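Category: Robot Learning > Data Collection

3.2 Gathering demonstrations

We collected every demonstration by teleoperation in the Hakau cell, a small enclosure with two arms on a shared rail. The task is tidying: bottles and cups lie on the floor of the cell, and the operator puts them in a lined wastebasket. It sounds simple, and we were delighted by how much variety it gave us! The full set holds 375 episodes, recorded in February by 2 operators who took turns.

Before each episode the operator changed the layout by hand. Clear plastic was the most rewarding material to work with, as it shows so little against a dark floor, and the policy has to learn to find it anyway. We kept fumbled grasps in the set whenever the operator recovered within 25 seconds (these turned out to be some of our favorite clips).
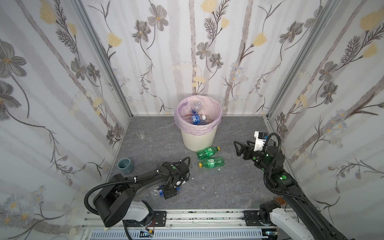
Figure 2. The Hakau cell with the left gripper on a clear bottle.

Either arm may make the pick, and we gave the operators no rule about which to use. Their choices differed more than we expected, and we are excited to see both habits appear in the trained policy (Section 4).

Related items
Valderrama: grasping clear objects
Dravell gripper notes
Ziltetti teleoperation log format

Comments (2)
gripnotes: Great to see the fumbles kept in. Did you label them separately?
tidybench: Would love the same task with crushed cans.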